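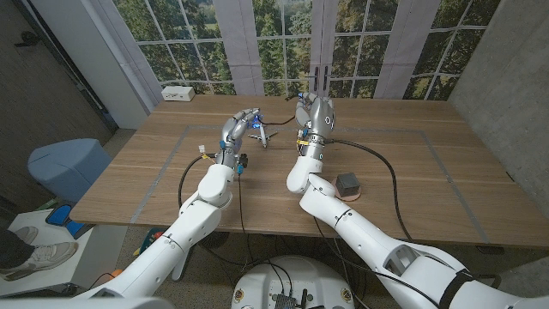

The little plane on the big table, nose toward the window that isn't a window.

I bought it in August for 5 dollars, from a man who wanted 47. White and silver, wings out, no visible airline. Lotte thinks it belongs on a shelf. I think a shelf is where toys go to get dusty, so it stays on the table, next to the gray cube, which has its own coaster. The plane doesn't get a coaster. We've discussed it and I lost.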